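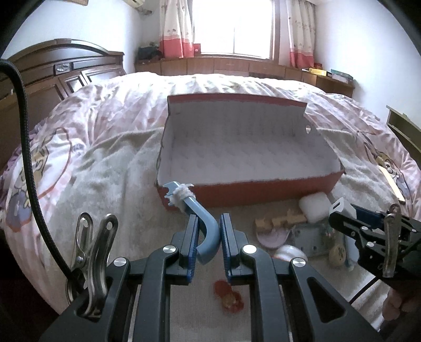
The case for measuring before buying

Adelmo Messina
25/08/2020

Businesses facing higher power bills are often advised to begin with equipment. A supplier proposes solar panels, a battery or a new boiler, and the discussion moves quickly to price and payback. In our view this order is mistaken. Money should be committed to new plant only after a site has been metered in enough detail to show where its energy goes.

Most small and mid-sized firms know their monthly total and little else. The main meter cannot tell a manager whether a compressor runs all weekend or whether two large loads start in the same quarter hour and set the demand charge for the month. Submeters can. They are modest in cost, and installation seldom interrupts work.

The experience at Huvmont is instructive. The company had a proposal for a 515-kilowatt solar array at its Wollovside plant. Before signing, it agreed to record 126 circuits through January. The records showed refrigeration and air handling running at nearly full output overnight -- hours when solar panels would have supplied nothing. New control schedules came first, and the array was later ordered at a smaller size.

Some will object that delay has a price, and that incentives may expire while data is collected. The concern is fair. Where a deadline is close, a shorter study of 10 days on the largest loads is still far better than an estimate drawn from floor area.

Lenders and utilities also have a part to play. Petersen now asks for interval data with every efficiency loan application, and the utility at Brorngate has offered metering support to more than 3000 commercial customers. Both policies deserve to be copied. Public rebate programs, which still reward installed capacity above all else, should be revised to pay for measurement as well, and to require that the results be kept on file for later review.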